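Sharing a Bench With Robot Arms: Workshop Tips From Our Packing Room

We started letting two arms do the bottle handling in March, and I have been collecting tips ever since, mostly on the backs of delivery slips.
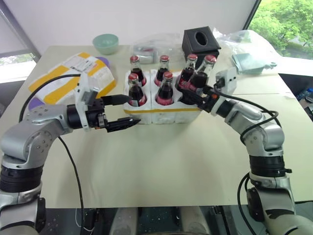 So let me get them typed up before I lose any more! I packed by hand at Gultine for years and loved it (my wrists did not), and the biggest surprise has been how much of the job is still ours. We lay out, we check, we decide what goes where. The lifting in between is what changed.

Sort out cables first. Every morning, before power goes on, follow each cable with your fingers from the gripper back to the base. Leave enough slack for the full reach, and keep the loops away from anything with a corner.

Take care with foam holders. They weigh next to nothing, so a holder can creep when a bottle gets pulled at an angle. A strip of non-slip drawer liner underneath fixed it for us. 90 cents a strip, best money we ever spent.

Start slow with glass. Ilaria Parisi runs any new bottle shape at the lowest speed for a whole box before she turns it up, and she looks over the necks and caps afterward under the good lamp.

Agree on one word for stop. Ours is "hands." Whoever says it, the arms get paused, no discussion. Remo was shy about using it at first and now he's the quickest of us all.

Write down the odd stuff. We keep a plain notebook on the shelf, page 784 of the old order ledger taped inside the cover with the box sizes on it. When a grip slips, put down the bottle, the holder and the time of day. Two of our best fixes came out of those notes.

Swap jobs after lunch. Watching a machine is tiring in its own way, and I get sloppy if I do it all day. Marisa Marras takes over from me at 2 and I go do labels, with the radio on.

And teach everybody, please! Ornella came over from the front office knowing nothing about any of this, and she sets up the morning run by herself now. If you've got a tip for keeping plastic bags from sliding around the bench, send it over, I'm still working on that one.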